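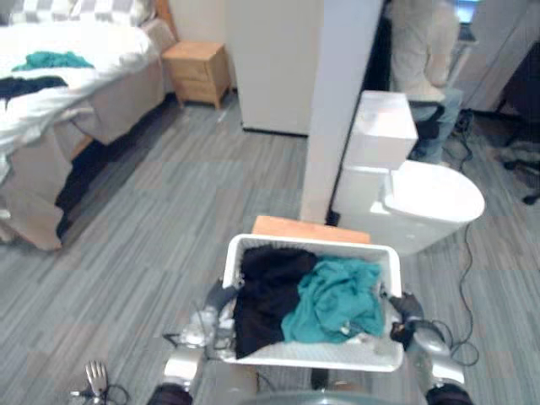

Last updated: 2026-10-02

Stakberg, a small robotics firm that builds two-armed machines for household work, has started teaching its Fleso robot to handle laundry by having people steer it through the job from start to finish. The company said the work began in July and will run through the end of the year.

An operator moves a pair of hand controllers, and the robot's arms follow. Each run is recorded, including the position of every joint and the view from the robot's head. The recordings are then used to train software that is meant to do the same chore without anyone at the controls.

The current task is picking up clothes, putting them in a basket, and carrying the basket with one gripper on each rim. Dinesh Lobo, who runs the training program, said the carrying part has taken more practice than the company planned for.

"With one arm you can be a little sloppy," Lobo said. "With two arms on the same basket, if the left one rises faster than the right one, the basket tips or the plastic bends. The operators had to learn to keep their hands level, and that took a couple of weeks."

Stakberg has recorded 4000 runs of the laundry task so far. Of those, 211 were thrown out during review. Most of the rejected runs had a long pause in the middle, Lobo said, or ended with the operator correcting the same grip over and over. Runs with one small mistake and a clean recovery are kept, as the company wants the software to learn what to do after a slip.

The firm employs 18 operators, who work in shifts of two hours with a break between them. Bernice Ackah, a shift lead, worked in a hotel laundry before she joined. She said new operators tend to move too fast on the first day.

"They want to do it the way they'd do it at home," Ackah said. "I tell them to slow down and close the gripper all the way before they lift. Soft clothes are easy to grab and easy to lose. A shirt will hang on by one corner and then it's on the floor."

Ackah said dark clothing is harder to work with than light clothing because folds are difficult to make out through the headset. Operators are told to take hold of the highest point of a garment and leave the sleeves alone.

The company also tried a second method, in which a trainer holds the robot's arms and guides them through the motion by hand. That worked well for short moves, such as closing a drawer, but was tiring for anything longer. Two people were needed to guide both arms at once, and they often got in each other's way. Stakberg now uses hand guiding only to set starting positions and to fix small errors in the way the arms reach.

The recordings are sorted and labeled by Vetance, an outside contractor. Its staff mark the point where each step begins and ends, such as the first touch on the basket and the moment it leaves the surface under it. Lobo said a reviewer at Stakberg checks a portion of the labels every Friday and sends back any that don't match the video.

Stakberg plans to change the setting often. Furniture is moved between sessions, and different baskets and clothes are brought in, so the software does not come to depend on one layout. Stairs are not part of the current work, and neither is folding, which Lobo said would be handled as its own project.

A first test of Fleso working on its own is planned for later this year. The robot will be asked to fill a basket and move it across a room while an operator stands by to take over. The company has not set a target for how many attempts must succeed before it moves on to the next chore.

Pai, a maker of grippers, is supplying softer finger pads for the next round of sessions. Ackah said her team has asked for a pair that does not slide on smooth plastic.

This site uses cookies to remember your settings and measure traffic. By continuing to browse, you agree to our use of cookies. Manage preferences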